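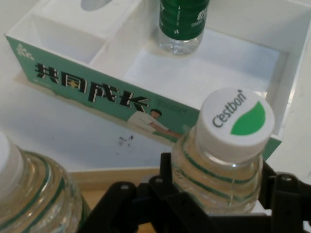 Report on a Visit to the Aitken Laboratory, Prindska

On February 4, 2020, a delegation from the Drurnness Institute visited the Aitken Laboratory in Prindska to review its work on robotic grasping. The visit was arranged under the exchange agreement between the two institutions and followed an earlier meeting held in August. Its purpose was to see the method in use and to decide whether it could be repeated with the equipment available at Drurnness.

The delegation was received in the main building and given a short introduction to the Gokach project. Gokach is concerned with the handling of everyday packaged goods by a single arm that relies mainly on a small camera mounted close to the fingers. The laboratory has chosen clear plastic water bottles as its principal test object. Clear plastic gives poor depth readings, and a method that depends on a depth map will often place the bottle several inches from its true position, or miss it altogether.

The approach taken in Gokach is to leave depth out of the final part of the motion. The system looks for features that remain stable in an ordinary color picture, such as the cap, the printed stripes and the ridges at the shoulder, and steers the gripper until those features reach a learned position between the fingers. The fingers then close. Training is based on 853 recorded demonstrations, all of them performed by staff guiding the arm by hand. A further 300 recordings were set aside and were not used in training.

Members of the delegation asked how the method deals with clutter. Staff explained that printed boxes and additional bottles are placed on the work surface on purpose, so that the system learns to follow one target when a similar one is close by. Large printed characters and pictures on packaging had caused difficulty in the first version, which sometimes followed the printing in place of the bottle. This was corrected by changing the boxes more often between recordings.

The laboratory reported results from 578 grasp attempts carried out under fixed conditions. Most failures occurred in the approach, when the wrist was tilted and the cap left the view of the camera. The delegation noted that the attempts had been made under one lighting arrangement, and asked that tests under dimmer light be included in the next report. The laboratory agreed to this request.

The afternoon was given to a discussion of equipment. The arm used at Drurnness is heavier and has a shorter reach, and the camera bracket would need to be made again to suit it. Aitken will supply the drawings for the bracket together with the calibration procedure. The recordings themselves will be shared once the terms of use have been approved by both institutions.

A return visit by 3 members of the Aitken staff is planned, at which the method will be tried on the Drurnness arm.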